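Keep the small post offices open until six

Our post office on Leitão Street now shuts at half past three. It used to shut at half past five, and before that at six. The change came in June, with a notice on the door and a phone number that rings through to a recorded message. I have rung it twice.

I think the shorter hours are a mistake, and the reasons given for them do not stand up.

The first reason is that fewer people come in. That is true. But if you close a counter before most people finish work, you will see fewer people at it. The figures quoted at the public meeting were taken after the hours had already been trimmed once, and Bernardo Simões, who chaired it, did not have the earlier ones to hand. He said he would send them on. I am still waiting.

The second reason is that everything can be done online. Some of it can. You can buy a stamp on your phone and print a label if you own a printer, which I do not. You cannot pay in the takings from a cafe, or get a form checked by someone who knows which box you have missed. Joaquim Pacheco runs the hardware shop two doors down and used to bank his cash at five. He now locks up in the middle of the afternoon to do it, or keeps the money overnight, and he likes neither.

There are 2154 people in this ward and the next nearest counter is in Prelasano, a bus ride of 30 minutes when the bus comes. My neighbour is 81 and made that trip last month to send a parcel to her sister. She was out of the house for most of the morning. On a map the two branches look close together, and I suspect the decision was made on a map.

The third reason is money, and here I have more sympathy. Staff cost money and so does heating. The saving we were told about comes to some 800 a month. That is a real sum, but it is small beside what gets spent on the sorting end of the business, where there always seems to be cash for new equipment.
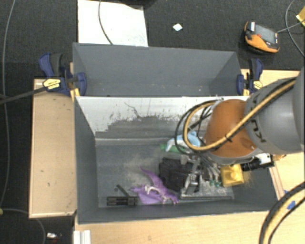
I am not against spending on that side. Parcels have to be sorted and I want mine to arrive. My complaint is that the counter is treated as a cost and everything behind it as an investment, when for most of us the counter is the only part of the post we ever deal with.

A fair compromise would be to open later in the day. Let the branch start at eleven and run until six, with the same staff and nearly the same wage bill. A petition asking for this has 192 names on it so far - mine is on the first page - and it is on the hardware shop's till until the end of the month. The district manager has agreed to read it. I would like her to come and stand outside at a quarter to four as well, and see how many people try the door.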